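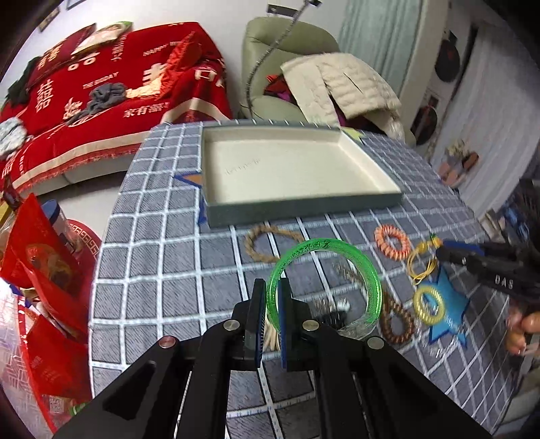

4. Setting Up the Drawer Organizer Tray

This section covers the Arketti tray when it is used inside a dresser or vanity drawer. For wall mounting, see Section 6.

Before you start

Empty the drawer and wipe the bottom with a damp cloth. Let it dry fully. The adhesive pads will not hold on a dusty or oiled surface.

Measure the inside of the drawer from side to side. The tray fits drawers up to 400 mm wide with both extension panels in place. If your drawer is narrower than the base tray, do not trim the base. Order the Ziltier narrow base instead.

Fitting the tray

1. Set the base tray in the drawer with the rounded lip toward you.

2. Slide one extension panel into the channel on each side. Push until the panel clicks.

3. Close the drawer slowly and check that the tray clears the frame. If it catches, pull both panels out one notch and try again.

4. Peel the backing from the adhesive pads and place one pad under each corner of the base. Press down for 32 seconds per corner.

5. Leave the tray empty overnight before loading it.

CAUTION: Do not use the adhesive pads on waxed, painted or veneered wood. Use the cork feet from the Flasatora accessory pack.

Sorting what goes in

Take out everything you plan to store before you place the dividers. Divider slots can be reused, but the tabs loosen if they are moved many times.

Small hair items are easier to manage when they are kept in a dish or box of their own inside the tray. Keep coil ties apart from pins and clips, which can snag the coils. Bangles and other rigid rings need the wide slot at the back, where they can stand on edge.
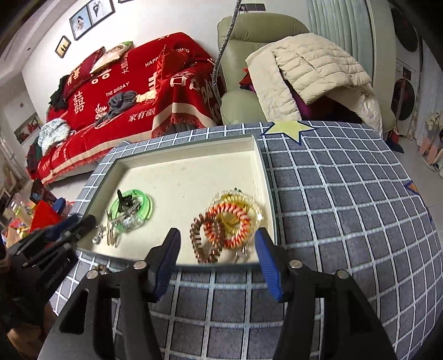 Placing the dividers

1. Put the long divider in first. It runs front to back and can sit in any of the 3 center slots.

2. Add the short dividers from the back of the tray forward.

3. Press each divider down until the tab is flush with the floor of the tray.

NOTE: The Salem finish has a felt floor. Press harder than you think you need to, or the tabs will ride up when the drawer is opened.

Weight limit

Do not load the tray with more than 2 kg. Extra weight will bow the extension panels and may cause the drawer to stick. Perfume bottles and hand mirrors should go directly on the drawer floor.

Cleaning

Lift out the dividers and wash them in warm water with dish soap. Do not put them in a dishwasher. Wipe the base in place. On felt floors, use a lint roller only.

To remove the base, warm each corner with a hair dryer on the low setting, then lift from the back. Used pads cannot be stuck down again. Replacement pads are listed in Section 9.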